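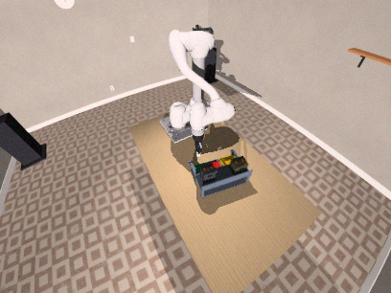 Fionnuala Breathnach's third book, The Salt Clerk of Omard, comes out in October, and members who read her last one will know to set aside a weekend. It is a life of Matthias Drekeo, who kept the customs books in the harbor town of Omard from the 1680s until his death and who seems to have written down everything that passed in front of him. Breathnach has a habit of starting each chapter with one plain object and staying on it for a page before any person enters. In this book the objects are salt pans, a cracked seal, a pair of ledgers tied with the same cord, and they do a lot of the work.

Drekeo was the younger son of a rope maker. He got his post through an uncle and kept it through two changes of governor, a fire that took most of the lower town, and a long quarrel with the Nseir family, who owned the salt works and did not like paying duty on them. The quarrel is the center of the book. The Nseirs wrote letters to everyone they could think of, and Drekeo kept copies of those that came through his office, which was more of them than he had any right to see. Breathnach found 42 of these copies bound into the back of a volume of tide tables. She prints 11 of them in full. They are rude, funny in places, and spelled any way the writer felt like that morning.

The early chapters are slow. There is a good deal on how duty was worked out, and the section on weights could have been cut in half. Once Judith Nseir takes over the works from her father, the pace picks up. She is the better letter writer and probably the smarter of the two, and by the middle of the book Breathnach is plainly more interested in her than in the clerk. Drekeo's marriage gets six pages. His wife's name is known only from a burial entry, and Breathnach says so and leaves it there - some biographers would have filled the gap with guesses.

I was less sure about the last part, which follows the ledgers after Drekeo's death. They were sold, stored in a barn, and sold again before anyone read them. It is a decent story, but it belongs in an afterword. The notes are thorough and the maps are readable, though the one of the lower town should have come before the fire and not 80 pages after it.

The book is published by Rastudier in hardcover. We have ordered 3 copies for the lending shelf, and the hold list opens on Wed 20 August. Put your name down at the front desk or by phone. Loans are for three weeks with no renewals while others are waiting. Her first two books are already on the shelf under biography, and the second one, on the lighthouse contracts, is the better place to start if you are new to her.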